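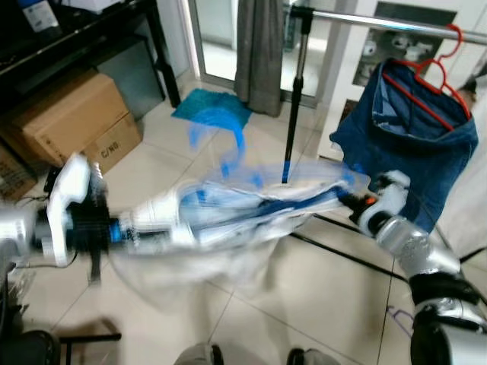

Vida útil de masa hojaldrada ultracongelada con relleno vegetal
Autoras: Ludivine Renaud, Safta Furtună
Tutor: Bernd Janssen

1. Objeto
Se evalúa el comportamiento en horneado de una pieza de hojaldre rellena de puerro y patata, suministrada cruda y congelada para hostelería. El producto de partida es la referencia de mayo del obrador Trekby, con margarina vegetal en el laminado. Se comparan dos formatos de envase: caja con bolsa interior y bandeja termosellada.

2. Material y método
Las piezas se almacenaron a temperatura de congelación constante durante 12 semanas. De cada formato se retiraron 10 unidades por control, que se hornearon sin descongelación previa en horno de convección.

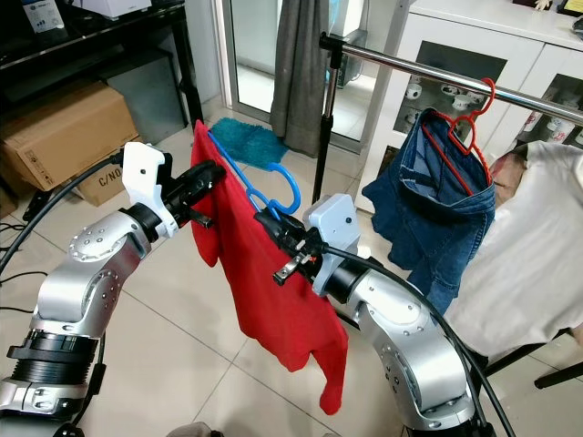 Se registraron la pérdida de masa, la altura central y las fugas de relleno por el cierre. La altura se midió con calibre tras el enfriado en rejilla. El panel sensorial, coordinado por Ingeborg Petersen, constó de nueve catadores y utilizó una escala de nueve puntos para crujiente, color y sabor a grasa.

3. Resultados
La altura central descendió en ambos formatos, con mayor dispersión en la caja con bolsa interior. La escarcha superficial apareció antes en este envase – en las piezas de la capa superior – y coincidió con un dorado irregular. Las fugas se concentraron en el extremo del cierre y no mostraron relación con el envase.

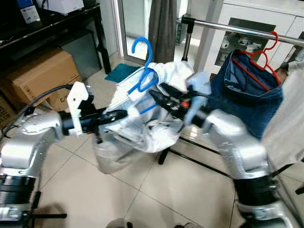
Figura 3. Prenda blanca con percha azul.

El sabor a grasa obtuvo puntuaciones estables hasta el penúltimo control. En el último, dos catadores señalaron una nota rancia leve en la bandeja. 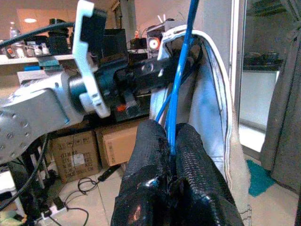 4. Limitaciones
Se trabajó con un solo lote. No se simuló la rotura de la cadena de frío durante el reparto, ensayo que queda pendiente con el distribuidor Villness.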